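Notes Before the Second Half of the Season

The Dilldale and District Cricket League resumes on Sunday, and the first eleven of this club will travel to Gekellow for a fixture that is likely to decide whether the side finishes in the upper half of the table. I have kept this blog for several seasons as a private member of the club. The opinions below are my own and do not bind the selectors, although I have tried to set out matters as fairly as I can.

Gekellow remain the stronger side on paper. They have lost only 2 matches, both of them away from home, and their opening pair has batted together long enough to run singles without calling. Our own record is less steady. We have won 4, and at least one of those owed a good deal to an opposing captain who chose to field first on a dry pitch and must have regretted it by the tea interval.

The reverse fixture, played at our ground in the opening weeks, deserves a fuller account than it received at the time. Gopinath Rao won the toss and batted. He made 89, which was his best score for the club, and he was out to a catch at deep square leg when he might reasonably have gone on to three figures. No other batsman passed thirty. Gekellow were then 97 without loss before we took a wicket, and the match was over well before the light became a concern.

It has been suggested in the pavilion that the bowling was at fault. I do not share this view. The lengths were sound for most of the first ten overs, and several edges fell short of the slip or went through the space where a second slip should have stood. The field was set for containment far too early. A side defending a modest total must take wickets, and it cannot do so with one close catcher and a ring of men saving the single.

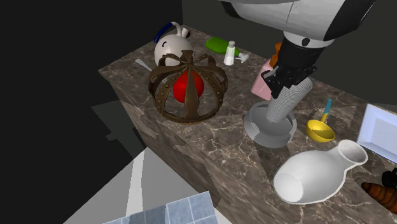 Ashwin Gowda opened the bowling that day and will do so again. His run-up has been shortened by three paces following a discussion with Bindu Suvarna, who has charge of the nets on practice evenings, and the change has reduced the number of no-balls considerably. There is some loss of pace. I would accept it gladly, as a fast bowler who oversteps twice in an over places his captain in an impossible position. Whether he will be given the end with the slope at Gekellow is a matter for the captain, but I would strongly recommend it. The ball holds its line from that end in the early part of the afternoon and begins to move later.

The selection of a wicketkeeper is still unresolved. Venkatesh Varghese has kept tidily throughout and has conceded very few byes, yet his batting has fallen away and he has been moved down the order twice. Those who favour a change argue that the lower middle order cannot carry a player who is not scoring. I would ask them to consider what a missed stumping costs against batsmen of Gekellow's quality. The keeper's first duty is to keep. If runs are wanted at number seven, they may be sought from the all-rounder, and there are two candidates for that place who have hardly been tried.

I turn now to the state of the batting order in general. It has been altered before every match, sometimes for good reason and sometimes in response to a single poor result. A young player who opens one week and goes in at six the next learns very little about either position. The captain would be well advised to name his first five and leave them alone until the end of August. Gopinath Rao should remain at three. He is a patient starter and dislikes waiting in his pads, and at three he will seldom be kept waiting for long.

Against spin the difficulty is more serious. Gekellow have a left-arm bowler who delivers from wide of the crease and varies his pace with some skill. In the first match our batsmen played him from the back foot almost without exception, and four of them were either bowled or leg before. The remedy is familiar to any coach. One must get to the pitch of the ball or go right back, and the half-measure between the two is what brings the dismissal. Bindu Suvarna has set aside part of each session for this work, and attendance has been good, with the exception of the wet evening when the indoor hall could not be had.

Supporters intending to travel should note the following. The Gekellow ground lies beyond the village on the Nadar road, and the lower gate is locked on match days. Cars should be brought in by the upper entrance and parked along the hedge. The start is at one o'clock, and the tea interval will be taken between innings. Gekellow provide tea for both teams and the umpires, but visitors are asked to bring their own refreshments. Dogs are admitted on a lead. The far side of the ground catches the wind even in fine weather, and those who mean to sit there should dress accordingly.

A word is also due on the second eleven, whose results are too often passed over on these pages. Under Nandini Sundaram they have become a well-organised fielding side. She places her fielders with care and moves them when the bowling changes, and she does not allow the over rate to drift. Their match against Clolik was lost by a narrow margin, but it was the best contest I have watched this season at either level. Clolik required a boundary from the last two balls and found it through extra cover. There was no misfield. The stroke was a good one and was applauded by both sides.

It follows that several of her players should be under consideration for the first eleven. I am told that the selectors have been reluctant to disturb a side which is performing well, and I understand the concern. The purpose of a second eleven, however, is to prepare cricketers for the first. If a bowler takes wickets regularly and is never promoted, he will sooner or later look for another club, and Clolik have been known to make enquiries.
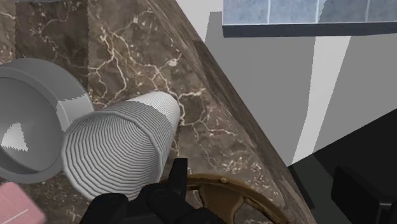
Brown marble worktop with cream-white veining.

On the subject of the league's proposed change to the points system, I remain unpersuaded. Under the present arrangement a side that loses narrowly receives bonus points for its batting and bowling, and a side that is beaten heavily receives next to nothing. The proposal would abolish bowling points altogether and award a larger sum for a win. Its supporters say that this would be simpler, and so it would. It would also remove any reason for a fielding side to press for wickets once the result is beyond it, and the closing hour of many matches would be the poorer. Clubs have been invited to send their views to the league secretary before the end of September. I hope that members will make theirs known to the captain beforehand, so that the club's reply may reflect them properly.

The pitch at our own ground has been rested for a fortnight and will next be used for the return match with Clolik. The square has come through the dry spell well. There is some wear at the northern end where the bowlers follow through, and this has been filled and seeded. Players are requested once more to keep off the square in spiked shoes during practice, and to return the covers to their proper place when they have been moved.

My forecast for the coming match is a cautious one. If Ashwin Gowda takes an early wicket and the captain keeps his slips in place, we shall have a fair chance of winning. If the Gekellow openers are permitted to settle, as they were before, the afternoon may be a long one. A report will appear here in the early part of the week, together with the second eleven's scorecard if it reaches me in time.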